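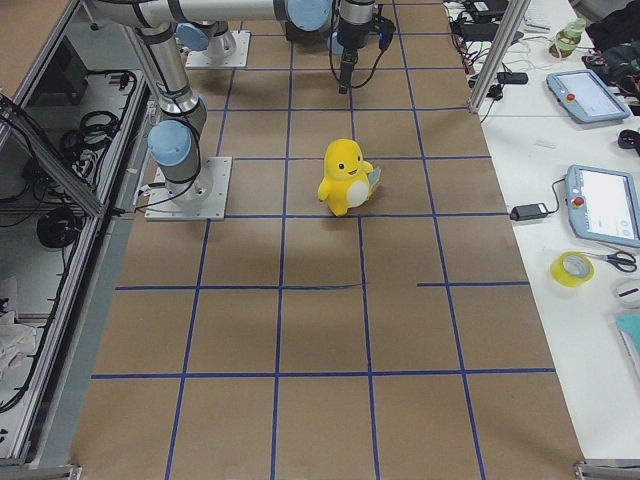

Boneco de pelúcia amarelo sobre papel kraft, com as linhas de fita azul.

Clamuseo: fichas de cinemas de rua, leia-me

Comecei a juntar estas fichas em janeiro, a partir dos comentários que o pessoal deixava no fórum do Senditness (saudades daquele fórum!). São 60 salas antigas, quase todas fechadas, e cada uma tem a sua linha no arquivo salas.csv.

Colunas: nome, outros nomes, rua, número de lugares, ano de abertura, ano de fechamento, uso atual. Quando o ano é chute meu, pus um "c" na frente. Em 11 fichas falta o número de lugares, e no Cine Jestum duas pessoas juram lotações diferentes, então deixei as duas separadas por barra.

O Cine Lobo aparece 4 vezes, uma para cada endereço. Não é erro, por favor não juntem! Já me mandaram correção disso e tive que desfazer tudo na mão.

As salas dos anos 50 são as que conheço melhor, o resto é bem irregular. Se alguém tiver programa impresso, ingresso guardado ou foto de fachada, me escreve, mesmo que seja de uma sala que não está na lista.

Codificação UTF-8, separador ponto e vírgula. Pode usar à vontade citando o Clamuseo.

Falta fazer: conferir os nomes de rua que mudaram.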